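Skasdale store moves bread and produce display to woven synthetic baskets

The Gandcombe grocery store in Skasdale has replaced the cardboard trays in its bread and produce section with shallow woven baskets made of synthetic rattan. The changeover was completed on Monday before the 7 a.m. opening. The store ordered 163 baskets from Grolura, a supplier of shop fittings, of which 100 are in use on the sales floor and the remainder are held in the stockroom as replacements and for seasonal displays.

The trays they replace were single-wall cardboard with a wax coating. According to the store, a tray in the bread section lasted 30 days on average before the corners softened, and a tray under root vegetables lasted less. Worn trays were flattened and sent out with the other cardboard. The store expects the baskets to stay in service for several years with weekly washing.

The order covers two sizes. The larger one is for loaves and loose vegetables, and the smaller one is for rolls, garlic and packaged herbs. Both are rectangular and open at the top, and both are woven from synthetic strand over a stiff inner frame. The supplier lists them as suitable for washing by hand or in a low-temperature machine cycle. 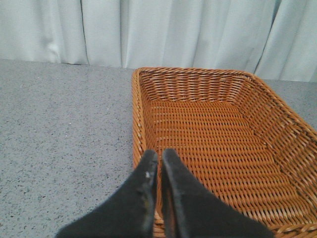 A rolled rim was one of the requirements in the purchase request. Staff lift filled baskets by the edge several times per shift, and the flat-edged samples tested in May left marks on the hands under a full load of potatoes. The rims on the delivered baskets are thick and rounded, with strand wound over the edge. The inner walls slope in toward a flat floor, so that loaves near the side lean toward the middle and can be reached from the aisle.

Natural willow was considered and rejected. Willow samples shed small splinters after 88 wash cycles and took most of a day to dry at room temperature. The synthetic samples went through the same number of cycles with no broken strands. They were also easier to inspect, as crumbs and soil caught between the rows could be removed with a stiff brush and running water.

Bread that is sold unwrapped will not touch the weave directly. Each basket in that section is fitted with a paper liner, changed at every refill. Wrapped bread and whole vegetables are placed in the basket without a liner. Berries, mushrooms and cut salad stay in their existing plastic crates in the chilled cabinet, where the baskets are not used.

Washing is done in the back room after closing, with the bread baskets on one evening and the produce baskets on another. Baskets are brushed out, washed, rinsed and left upside down on wire racks until morning. Any basket with a broken rim or a loose strand longer than a finger is taken out of use and replaced from the stockroom.

The shelves have been changed as well. Arumugam, the joinery firm that built the original bread wall, lowered the front lip on four bays and reset the slope so that the larger baskets sit without sliding. Price labels have moved from the trays to a rail on the shelf edge. Customers who are used to the old layout will find the rye and seeded loaves one bay farther to the left.

The second Gandcombe store is to keep its cardboard trays until its bread wall is rebuilt. No date has been set for that work. The remaining cardboard trays from Skasdale have been sent there.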